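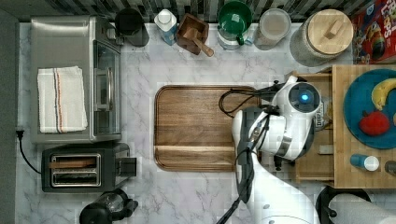 The counter, with the toaster oven on the left and the big cutting board in the middle.

About Güneş Language Evenings

Güneş teaches Turkish to grown-ups in Pomudport, mostly people who married into it. Nazmiye Karabulut started the school with 2 students, one of whom was her son-in-law and had no choice. We now have 91 on the books, and a good many of them do the homework.

Classes are capped at 14. Beginners meet Tuesdays and spend the first month on vowels, which they resent.

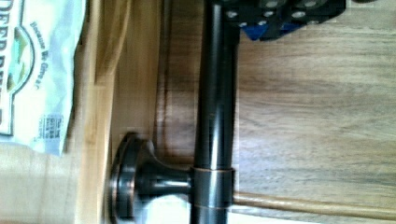
Ertuğrul Akgül takes the advanced group, where the talk is supposed to be about literature and is usually about parking. He also runs our sister class over in Plonditz — same textbook, better chairs.

We don't give certificates. We do give a short oral exam in January, and your mother-in-law is welcome to sit in if you think that will help.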